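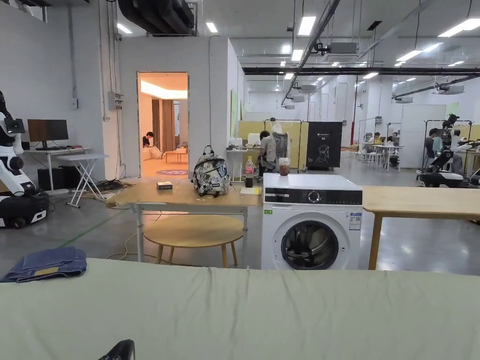
Gellthorpe Path Lighting Trial: progress report, second period

Prepared by Aiman Yusof for Jucélia Arruda, Lightfoot grants office

1. Position at end of period

All 60 bollards are installed on the two footpaths between Trurnby Lane and the allotment gate. Of these, 442 metres of path are lit to the design level and signed off. The remaining length, behind the bowls club, is powered but has not been signed off, for the reason given in section 3. Spending is within the agreed budget. The end date does not change.

2. Work completed

The low-voltage cable was laid in two runs, each fed from its own transformer. We had planned a single run. Measurements on the first section showed too great a voltage drop at the far end, and the last few fittings were visibly dimmer than the rest. Splitting the load corrected this. The extra transformer was paid for out of contingency.

Odair Toledo replaced the original push-fit cable joints with gel-filled screw connectors at every fitting. Three of the push-fit joints had let in water during the first month. No joint has failed since the change.

The Wurkard controller now runs the following schedule:

Dusk to 22:30, full output
22:30 to 05:30, 20 per cent output, rising to full when a motion sensor is triggered
05:30 to dawn, full output

The sensors hold full output for two minutes after the last movement. Residents asked for a longer period near the steps, and the two sensors there are set to four minutes.

3. Faults and open items

Wireless range. The fittings behind the bowls club drop off the network when the metal shutters on the club store are closed. They fall back to full output, so the path stays lit, but dimming and fault reporting are lost. A repeater mounted on the gable end gave a steady signal in a test over four nights. We need the club's written consent to leave it there. Mihret Gudeta has sent the request.

Daylight sensor. The sensor at the allotment gate switched on early on dull afternoons. It had been fixed under a branch. It has been moved to the top of the gatepost, and switching times now agree with the second sensor to within five minutes.

Colour temperature. Four fittings arrived as 4000 K in place of the 2700 K ordered. The supplier has accepted the return. Replacements are due in April.

Firmware. The current controller version loses its schedule after a power cut of more than an hour and has to be reloaded by hand. A corrected version has been promised. Until then Odair holds a saved copy of the settings and can restore them on site.

4. Usage data

The motion sensors recorded 1,926 triggers in the reduced-output hours during the period. This figure includes animals and repeat passes and should not be read as a number of people. Jailson Assunção is comparing it with a manual count from the lane end and will supply a correction factor with the next report.

5. Next period

Fit the repeater once consent is received, and sign off the bowls club section.
Exchange the four wrong fittings.
Install the firmware update and repeat the power cut test.
Take night-time light readings at the steps with the trees in leaf.

6. Decision requested

We ask Lightfoot to approve moving the unspent trenching allowance to spare fittings and connectors. The total grant is unaffected. A reply before the replacement fittings are dispatched would let us combine the two deliveries.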